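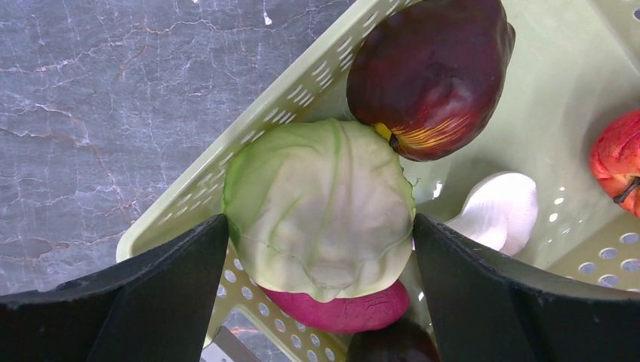
Figure 3.1. Wrist view during a basket episode, cabbage held between the fingers.

Unit 3: Collecting demonstrations
Lirnska course in robot learning, September session

Reading before the lab: the Gunnlaugsson notes, sections on teleoperation and on labeling.

3.1 What an episode is

An episode is one attempt at one task, from the moment the operator starts recording to the moment the operator stops. It holds the wrist video, the arm position, the finger opening and a short text instruction such as "pick up the cabbage." All of these share one clock. If the clock slips, the policy learns to close the fingers at the wrong time, and the fault is hard to find later.

Our set for this unit is called Peder. It was recorded at the Tustesgate lab and has 3849 episodes. The target was 4000. The missing ones were dropped in review and have not been replaced.

3.2 Choosing objects

Start with rounded items that can take a firm grip. Vary the color and the size, and let the items touch. A basket with one item in the middle teaches very little, as the arm can learn to go to the middle. In a crowded basket the operator has to choose an approach that leaves room for both fingers, and that choice is what we want in the data.

Bunched items come second. Fruit on a shared stem swings when the arm moves, and the operator has to decide whether to take one piece or the whole bunch.

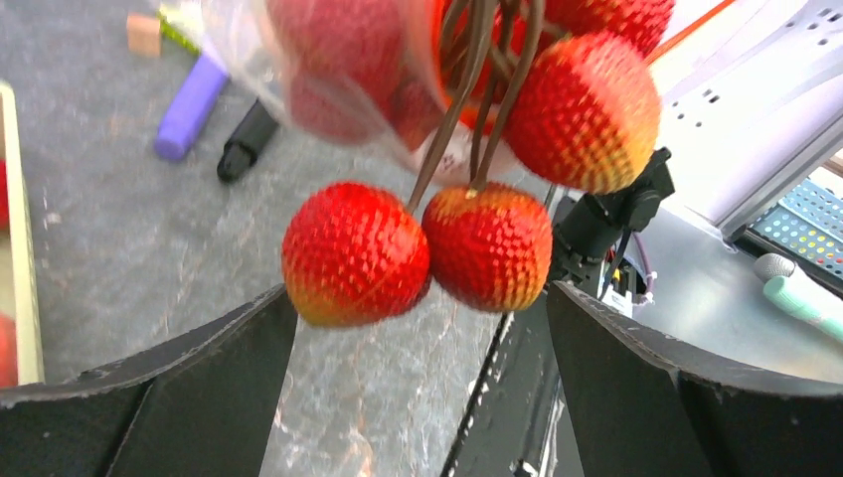 Write the instruction so that it settles the matter. "Pick up the fruit" can mean either one, and two operators will read it two ways. Use "the bunch" when the whole bunch is meant. Peder has 810 bunch episodes, and the early ones had to be relabeled for this reason.

3.3 Operator rules

Move at a steady speed. Do not pause above the object to think – plan the grasp before you press record.

If a grasp slips, try again within the same episode, once. Recoveries are useful and should be kept. Mark them with the tag "retry."

If the arm hits the basket wall, stop and mark the episode "contact." Do not delete it yourself.

Change the layout between episodes. Moving one object a little does not count as a new layout.

After every 26 episodes, stop and play back the last one. Check that both fingertips are visible and that the wrist camera has not shifted on its mount.

3.4 Common questions
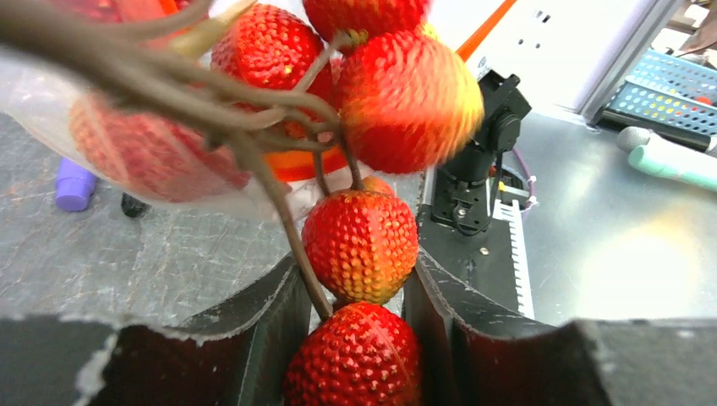 Why keep episodes where the video is blurred?
The arm will see blur when it runs by itself, so the training set should contain it. Drop an episode only if the blur lasts through the whole grasp and the reviewer cannot tell when the fingers closed.

Can two operators share one session?
They can, as long as the operator field is changed at the handover. People grasp differently, and we split the test set by operator.

3.5 For the lab

Record one block of basket episodes and one block of bunch episodes. Swap with another pair and review each other's work using the tags in 3.3. Hand in the tag sheet with a half page on any episode where you and the other pair disagreed. The arm is free from 9 a.m. – sign up on the sheet by the door.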